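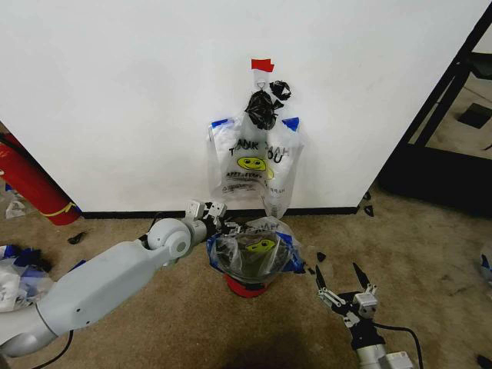 *The white fingers at the rim of the bag, the black ones open and waiting.*

Teodora Begović had asked for Saturday because on Saturday the heating made no noise and she could hear the motors. Cor Kramer came anyway. He put his coat on the chair, and then he put himself on the chair, on top of the coat.

"Which one is the Gellus?" he asked.

"I will not tell you. You would start to love it."

He had bought the Gellus fingers for 4000 and the Vandov fingers for 500, and he had signed both papers on the same afternoon. Since then he came to the lab more often than before. He looked at the fingers in the way a man looks at 2 bottles of wine when he has forgotten which one was expensive.

The task was from Tomić, who never wrote a long message. "Thin bag," he had written. "Lift it from the bin. Do not tear. Whoever can do this can do the rest." So on the carpet stood the small bin with the red base, and in the bin was a bag with a yellow smiling face. Another bag with the same face hung on the wall under a piece of red tape.

"It says thank you," said Cor. "For what?"

"It does not know yet," said Teodora.

She started the first run. The arm came down slowly, and the fingers closed on the folded rim, and slipped, and closed again on air. She wrote this down. She had a habit to write the failures in ink and the good runs in pencil. When Cor had asked her why, in her first week, she said that a failure did not change its mind.

On the second run the rim tore. She wrote in ink. On the third run she changed the closing speed, and Cor stood up from the chair without noticing that he stood.

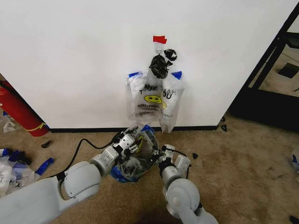
*Both grippers on the bag, on the carpet or just above it.*

"Now it has it," he whispered.

"Don't talk to it."

"I am talking to you."

The bag was held between the grippers, as a tired person holds a child's coat. Teodora kept her hand near the stop button. She was thinking of her grandmother in Zatitz, who kept bags like this in a drawer and opened each one by rubbing the edge between thumb and finger, with a little breath on it. Two fingers, and a breath. There was no line in the budget for the breath.

"Tell me now," said Cor. "Please. Was it the cheap one?"

"It was both together. One alone has not done it today."

He sat down again. She could see that he was adding the numbers, 4000 and 500, and that the sum did not make him happy, and after a while that it did not make him so unhappy either.

"Tomić will want only one," he said.

"Then Tomić can come and hold the other side."

She took the pencil from behind her ear. It was not sharp, and she looked for the knife in the drawer, under the spare screws. Cor found it before her. He sharpened the pencil himself, very carefully, over his own shoe, and gave it back.

"Again?" he asked.

"Again," she said, and moved the speed down by 3.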